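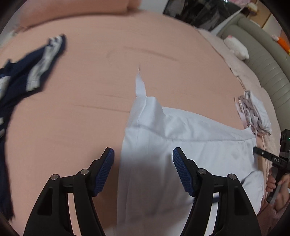 Left tool open across the garment edge, right tool in from the side. Ribbed pads, two pins per finger in view.

Forum home | Grippers and end effectors | Maintenance | Unanswered | Log in

Parallel finger pads slipping on thin fabric

flatjaw_40
Pair of hand-held gripper tools, linkage fingers, ribbed pads. Used on clothing laid out on a bed. Heavy cotton is fine. Thin smooth fabric is not: the left tool closes on the edge, lifts a few millimetres, then the cloth slides out toward the tip. The right tool holds the same cloth without trouble. Same pad part on both, fitted in July. I have wiped the pads with isopropyl and let them dry. No change. Jaw closes fully by eye.

Before I order another set from Planitz, is there anything else to check?

benchvice
Check the pins before the pads. On a linkage finger, play at the pin nearest the pad lets the tip toe out under load. With nothing in the jaw it looks closed. Put a strip of printer paper between the pads, close, and pull at the tip, the middle and the heel. If it drags at the heel and slides at the tip you have your answer.

Flutley_maint
Disagree with starting at the pins. We run 12 of these at Flutley and the commonest cause by a distance is ribs out of register. If the ribs on one pad land on the ribs of the other, you have line contact and thin cloth goes straight through. They need to mesh. Half a rib of offset is enough to spoil it.

benchvice
Offset would show as slip along the whole pad. He says toward the tip.

Flutley_maint
He says it slides out toward the tip. That is the direction of travel. It tells you nothing on where the grip is lost. The cloth can only leave that way if he is lifting back from it.

flatjaw_40
Paper test done. Left tool: firm at the heel, weak in the middle, pulls free at the tip with almost no drag. Right tool: even drag throughout. Ribs on the left look meshed under a loupe, although I could only see the side.

benchvice
Toe-out, then. Hold the arm and rock the tip by hand. Compare with the right tool.

flatjaw_40
Clear movement on one finger only. The pin turns freely in the bar and there is a grey smear round the head. The other finger is tight.

oilcan1664
Grey smear is wear debris. Replace the pin and look at the bore while it is out. If the bore is oval a new pin will last a week. I would also do both pins on that finger. They have had the same number of cycles and you will have it apart anyway.

Do not grease them. Any grease on a pivot that close to the pad ends up on the pad, and then on the cloth. Dry film only, and wipe off the excess.

Flutley_maint
Agree on the dry film. Not on replacing both as routine. We measure and change what is out. More than 400 hours on some of ours with the original outer pins.

oilcan1664
Depends how often you want to set the finger parallel again. I want to do it once.

flatjaw_40
Pin out. Worn on one side, step can be felt with a fingernail. Bore looks round and the new pin is a snug fit with no rock. I did both in the end. Set the fingers parallel against a steel rule, then the paper test again: even drag along the pad on both tools.

Also found the left pad sitting slightly proud at its lower screw, so Flutley_maint may have had part of a point. Reseated it.

Flutley_maint
Which screw length? The Fasham kit comes with two lengths and the longer one bottoms out before the pad is down. We had a batch like that.

flatjaw_40
The longer. Swapped for the short one. Trying it on the thin cloth tonight, same approach as before, one pad either side of the edge.

benchvice
Take it in a bit further from the edge as well. With smooth fabric I would want the full pad width on cloth.

Valente Tooling Forum | Contact | Terms of use | Back to top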